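How a Robot Gets Ready for Work (and Who Fixes It)
by the Sirklow Kids Page
October 24, 2025

So you want to know what happens BEFORE a robot does its job. Good question. Lots of videos show robots moving stuff. Not many show the morning part. Quick tour then, because the shift starts soon.

First, a word. Cell. Not a jail cell, not the tiny ones in your body. In a factory a cell is one robot plus everything it needs near it. Parts, box, cart, cables, a stop button. Our cell is called Cuesta. The robot in it has two arms and its job is moving cables and power supplies. A power supply is the metal box inside a computer that takes electricity from the wall and shares it out to the other parts. Lots of wires come out of it. Red ones, yellow ones, black ones.

Wires are hard for robots! A block stays the same shape when you pick it up. A wire flops. Try picking up one cooked noodle from a bowl with two pencils. See? That is a robot's whole day.

Step one. Look before you touch.

The tech (short for technician, the person who takes care of the machine) walks all the way around. Power is still off. Is anything on the floor? A shiny floor is nice for this, small bits show up. Are any cables rubbing on the arm? A cable that rubs gets thin, and a thin cable quits on you in the middle of a job.

Step two. Fingers.

Robot hands are called grippers. Some have fingers with joints, a bit like yours. Some just slide together flat, like a drawer closing. That kind is a parallel gripper. Both kinds get dirty. Cardboard dust is the worst. The tech wipes the fingertips with a dry cloth, then checks for wear. Smooth fingertips let wires slip. Worn ones get swapped, 7 minutes if the screws behave.

Step three. Wake up slowly.

Power on. Arms do not move yet. Many robots have a light that shows what they are doing, and the colors mean different things on different robots, so you read the book for yours. Then the tech sends the arms to a spot called home. Home is the same place every time. If an arm thinks it is home and it's a little bit off, everything after that will be off too. Like starting to button your shirt at the wrong button.

Step four. Slow practice.

The robot runs at 40 percent speed first. The tech stands outside the line with one hand by the stop button. Why slow? If teh gripper is going to bump the box, you want a soft bump. When slow looks good, the speed goes up to 100 percent. Only then.

Step five. Set out the parts.

Boxes with dividers are great because each little square is an address. Row one, square two. But cardboard gets torn and fuzzy on top, and fuzzy edges can snag a wire. When a box gets too ragged it goes to recycling. New one goes in the very same place, lined up with the tape marks.

What if something breaks?

It does. In March our arm kept dropping wires. We changed the fingertips. Still dropped. Changed the program. Still dropped! It was one loose screw where the gripper joins the arm. The hand wobbled a tiny bit with every move. Now that screw is on the list.

Oh, the list. It's called Stuklow, don't ask, old name. Every check gets a line. Every try gets a line too, did the wire stay in the fingers, yes or no. The numbers go into Stata, a computer program for finding patterns in numbers. One week the robot got 97 out of 100. The misses came with the same torn box. See how useful a boring list is?

Rules for people near a cell

Stay behind the line. Tie back long hair. No reaching in to "help" even if a wire is falling. Let it fall. Stop button first, always, then wait till the arms are still.

Try it at home

Get an egg carton, some yarn, and two spoons. Put a bit of yarn in each cup. Move each one to the next cup, spoons only, no fingers. Write down your drops. Then tape a little piece of sponge on each spoon and try agian. Better? You just did gripper maintenence.
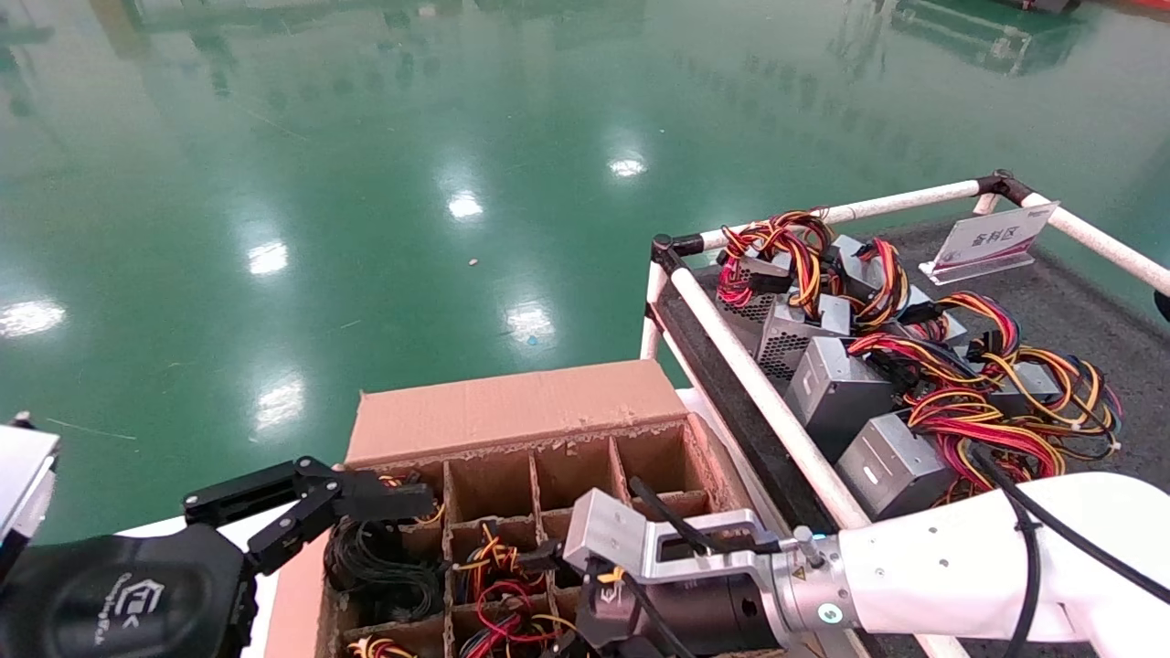
Swap spoons with a friend after that and see whose sponge holds on longer. Thicker yarn is easier, so save the thin stuff for last.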